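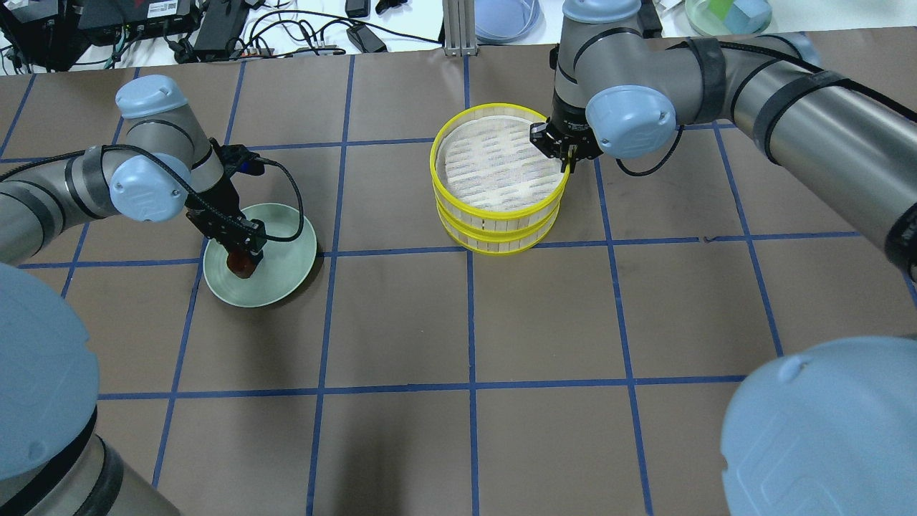 The steamer, the green plate, and the gridded table.

March 1, 2020

Steamer day, or the bamboo portion of it. I had meant to write up the dumplings at Lotside as well, but that would require remembering what went into them, and Adel Mahrous took the recipe card home in his coat.

The steamer is the two-story kind, round, with a yellow rim so cheerful it looks like it should hold crayons. I've wanted one since June, when I stood in the kitchen shop in Pendville for most of a lunch hour, holding a smaller one and doing math. Then I bought a whisk. I own four whisks now and have never once needed the second.

The question of the day was liners. Austra Jõgi says you must have a liner or the dumplings weld themselves to the slats and you end up serving the filling in a bowl and calling it rustic. Adel says his aunt never used anything but a cabbage leaf and lived to 90. I don't see how the cabbage gets the credit for that, but he says it with such calm that I found myself nodding. We have the paper kind, white, with the little holes punched in it. It sat in the top tier looking very official.

I like the paper. I like it more than I can defend. A clean round of paper in the bottom of a basket makes me feel that somebody competent has been through ahead of me, even when I know perfectly well who's been through, and she couldn't find the scissors.

The table is brown paper too, marked off with blue tape into squares. I laid a fair amount of that tape myself and my lines are the ones that took all afternoon. Austra can put down a strip of tape the way other people sign their name. Mine take three tries each and some language. She has offered to redo them and I have said no, out of pride, and every time I set a plate down I see the one by the corner and regret it a little.

The plate is the pale green one. It came from Eglītis, the secondhand place, where the price sticker said 3 and the man at the counter said it was old, possibly 1816. He said this about a plate that I would bet was not around before 2000. I told him that was remarkable and he wrapped it in newspaper with great care, so we both got something out of it. It's a good plate anyway. It has a shallow rim, so a puddle of soy sauce stays where you put it, and the green makes nearly everything look fresher than it is.
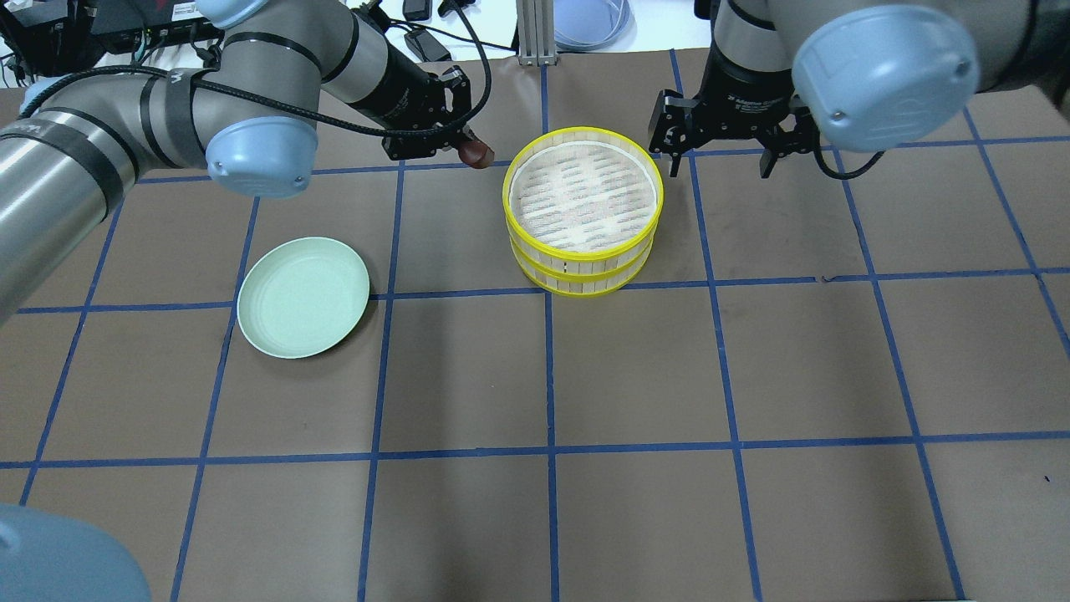

Adel's position on steaming is that you shouldn't look. You put the thing on, you walk away, you come back when it's time. My position is that I would like to look. I lift the lid at home every couple of minutes, the way I used to open the oven on my mother's cakes, and she had opinions about that which I can still hear. Austra sides with Adel but admits she peeks when she's alone.

Also discussed: whether bamboo should ever meet dish soap. Adel, no, never, hot water and a brush. Austra, a drop. I kept quiet, having once put a bamboo cutting board through the dishwasher and taken it out in the shape of a Pringle. I'll go with hot water, and then stand the tiers on edge to dry somewhere the cat can't sit in them. Nimis fits in the mixing bowl, so a steamer would be nothing to her -- I give it one night on the counter.

Still need rice vinegar. Still need the recipe card back. Must ask Adel tomorrow whether it was napkins or napa on the second line, as I've been thinking about it all evening and only one of those makes sense in a dumpling.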